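How Does a Computer Remember Things?

When you write a story on a computer and press the Save button, where does the story go? It must stay somewhere, because tomorrow you can open it again. The place where it stays is called storage. Today we will learn how it works.

A computer has two kinds of memory. The first kind is called RAM. It is very quick, but it forgets everything when the power goes off. You can think of RAM as the top of your desk. You put there the book and the pencils which you use right now. In the evening the desk must be cleaned, and everything on it goes away.

The second kind is the storage. It is slower than RAM, but it keeps your things when the computer is sleeping or switched off. Storage is like the shelves in a room. Each thing has a place, and it waits there until you come to take it.
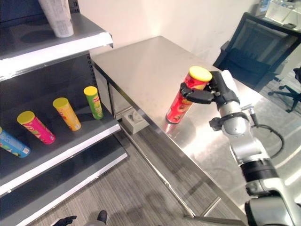
Canisters with yellow lids on a store shelf.

How does the computer find one story between thousands of other files? It keeps a list. In the list is written the name of every file and the place where it begins. When you click on the file, the computer first looks in the list, and then it goes to the right place. If you change the name of your story, the computer changes only the list. The story itself does not move.

Now comes a strange part. Inside the storage there are no letters and no pictures. There are only ones and zeros. One such small piece is called a bit. Eight bits together make a byte, and one byte is enough to keep one letter of the English alphabet. The word "elephant" needs eight bytes. A photo needs millions of them!

Sometimes a big file does not fit in one free place. Then the computer cuts it in parts and puts the parts where there is room. It writes in the list where every part is, so it can put them together again. You do not notice this at all, it happens so fast.

What happens when you delete a file? Many computers put it first in a trash folder, and you can still take it back. When you empty the trash, the file is taken out of the list. Its place is now free, and a new file can be written over it.

Try it yourself

Take 12 small cards and write one letter on each. Put them in different drawers of your room. On a paper, write which card is in which drawer. Now ask a friend to find the letter K with the help of your paper. After this, hide the paper and ask for another letter. Which time was faster?

Words to remember

RAM: quick memory which forgets when the power is off.
Storage: memory which keeps your files.
Bit: a one or a zero.
Byte: eight bits together.

Written by Aqeel Hashmi for readers from age 9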